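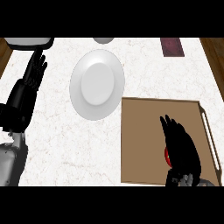 Angus Lockyer had put off replacing his kitchen counters for so long that, by his own account, he had stopped seeing the old ones, and when he finally walked into the Grevent showroom in March he told the people at the desk that he wanted stone, that he cooked every night, and that he was tired of being made to feel he couldn't have both.

Conversations like that one are behind Kotari Home Surfaces' newest service, which opens to customers on 11/5/18 at the company's Grevent and Rurkar showrooms. It is called the Kotari Counter Visit, and it is meant for people who already own a natural stone countertop, or are thinking hard about one, and would like some friendly, practical advice from somebody who works with the material every day.

A Counter Visit lasts up to 2 hours and takes place in the customer's own kitchen. One of Kotari's stone finishers comes to the house, looks over the counter from end to end, tests a small spot to see how well the sealer is holding up, and talks through what the family does there on an ordinary day. Do the kids do homework at it? Is there a coffee maker that drips? Does somebody roll out dough on the bare stone every weekend? The finisher then cleans and reseals the surface if it needs it, and leaves behind a short written plan for looking after it through the year.

"Marble has a reputation for being fussy, and I understand where that comes from," said a spokesperson for Kotari Home Surfaces. "Lemon juice will mark it. So will vinegar, and so will a splash of tomato sauce that sits there while you go and answer the phone. We would much prefer to tell people that up front, over a cup of coffee in their own kitchen, and then show them how little work it takes to live with it happily – and how many of those marks can be softened later on if they bother you."

The idea grew out of a trial the company ran among its past customers. Kotari wrote to 1,711 households that had bought counters from its workshop on Petrenko Road, asking how the stone was holding up and what they wished they had been told at the start. The replies came back full of good sense and, in a few cases, full of photographs of wine rings. Many people said they had never resealed their counters at all and hadn't known they were supposed to. Others had been using a bathroom spray with acid in it and wondered where the shine had gone. A good number simply wanted to know whether a honed finish would have suited them better than a polished one.

Visitors to either showroom will also find a new care table, where they are welcome to spill things. Sample slabs of marble, granite and soapstone have been set out, some sealed and some bare, along with oil, coffee, red wine and a dish of cut lemons. The staff would like people to make a mess, wait a while, wipe it up and see for themselves what happens. Samples may be borrowed and taken home for up to 12 days, long enough to see how a color looks beside your own cabinets in the morning and again under the lamps at night.

For those who would like to get started before booking, Kotari's finishers offer the same few pieces of advice they give their own relatives. Wipe up spills soon, and blot them instead of rubbing. Use warm water with a drop of plain dish soap, and dry the stone with a soft cloth. Put a board under anything sour and a trivet under anything hot. If a few drops of water darken the surface after ten minutes or so, it is time to think about sealing.

Counter Visits may be booked in person or by telephone at either showroom, and customers do not need to have bought their stone from Kotari. Homes within an hour's drive of Grevent or Rurkar are covered for now. The waiting time for a first appointment is expected to be roughly 3 weeks, and the company asks for a little patience while its finishers settle into their new routes.

About Kotari Home Surfaces

Kotari Home Surfaces cuts, finishes and installs natural stone for kitchens and bathrooms from its workshop on Petrenko Road. Its showrooms in Grevent and Rurkar are open to the public, and both have parking at the rear.

Press inquiries may be directed to the front desk at the Grevent showroom.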